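Search this diary
Type and press enter

Thursday, late

Swam again before work. I've settled on 27 lengths, which takes me past the point where I start thinking about breakfast and leaves time for the 418 bus. The pool opens at half six and there were four of us in the slow lane. The water was colder than last week, or I was. My shoulder held up until the last few lengths, then clicked on every stroke.

The changing rooms are still half shut for the tiling. Two showers work. I have given up on the lockers and take everything to the side in a bag, with the grey towel on top.

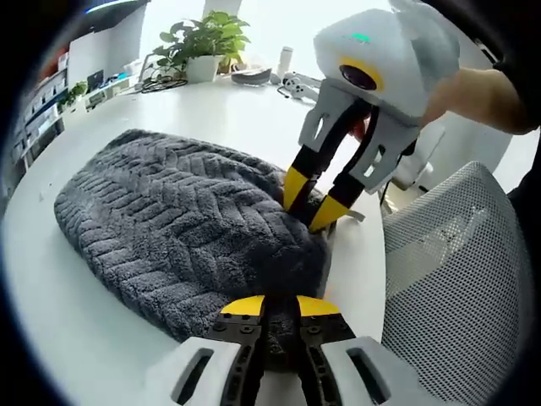
Johanna Marti reckons I should stop counting altogether and swim to the clock, half an hour and out, because counting makes her rush the turns. She has been going for years and never knows how far she's been. I said I'd try it on Saturday. I probably won't.

Missed the 418 by a minute and walked up past Florine, where they were putting the chairs out. Had a coffee and a cheese roll and was at my desk by nine with wet hair. Work was dull. Cason rang twice over the same invoice. 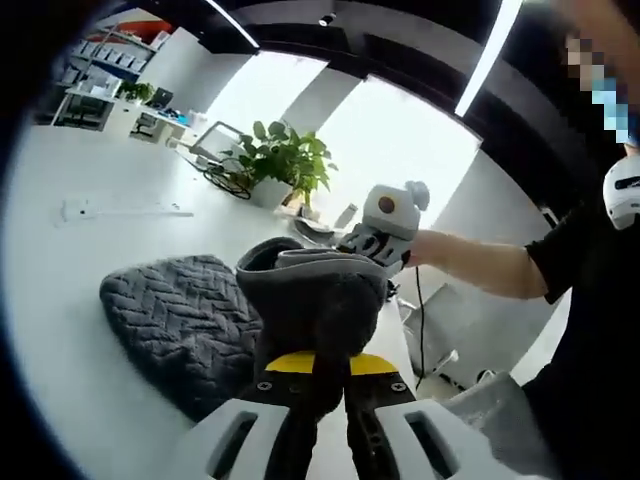

After tea I put the costume on the radiator and did the exercises for the shoulder, ten each side with the rubber band. Must ring the physio. Must also buy new goggles, the left eye lets water in.

Bed by ten.

Filed under: Swimming, Ordinary days

We use cookies to remember your settings. OK / Find out more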